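Search reviews

Bralance Folding Desk Stool – seven weeks in

Last updated 2026-02-10

The Bralance arrived from Tusberg in a carton big enough for a fridge, with 7 bolts and instructions for eight. I had a spare in the drawer from a Wollau bookcase, so we got along.

As a stool it's fine. The seat is firm in the way a headteacher is firm. It folds flat in one movement and unfolds in four, the last of which involves your thumb. The height lever has 200 settings according to the leaflet, and I like two of them.

It costs 379 with the backrest, and you do want the backrest – without it you are paying a lot to perch. The Tefera at a similar price is comfier but squeaks whenever you reach for your tea.

I'm keeping it. My thumb has recovered.

Comments

Ekene Isah: Mine came with nine bolts. I think I have yours.

mossy_k: Does the squeak on the Tefera wear off? Asking for my whole office.
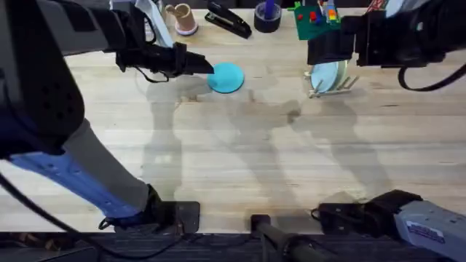
Can you buy the backrest later on its own?

Only from Tusberg, and they restock in March.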